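Week 3 notes – volume, capacity, units

Quick recap first. Capacity = how much a container can hold. Volume = space something takes up. People mix these up all the time, the quiz will check it. Shape fools the eye – tall and narrow looks like more than wide and low. Always measure, dont guess.

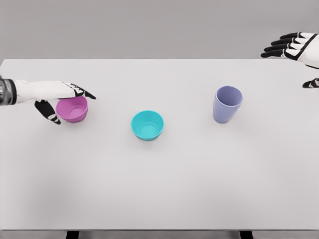

Units: mL for small stuff, L for big. 1 L = 1,000 mL. Going mL to L, divide. So 2,739 mL = 2.739 L. Keep all the digits untill the last step, then round.

Worked one: pour 300 mL into a container that holds 380 mL. Room left = 380 – 300 = 80 mL. Write the unit every time or lose the point.

Reading the scale: eye level, bottom of the curve. Not the top edge.

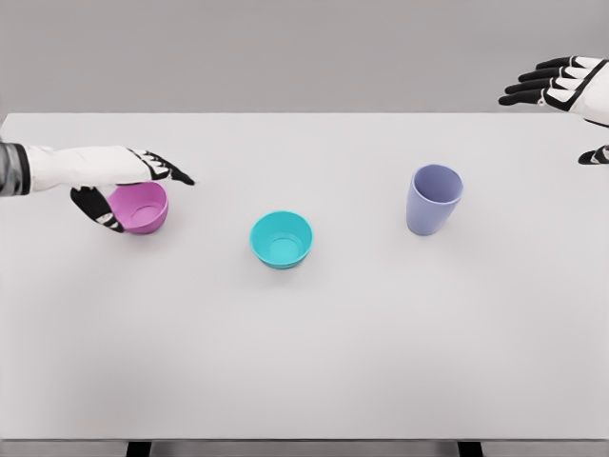 Homework

Holtport worksheet, first page only. Show the conversion line. Upload to Skilluvia before next class, one file please, no seperate photos.

Bring a ruler next time – we start on cylinders.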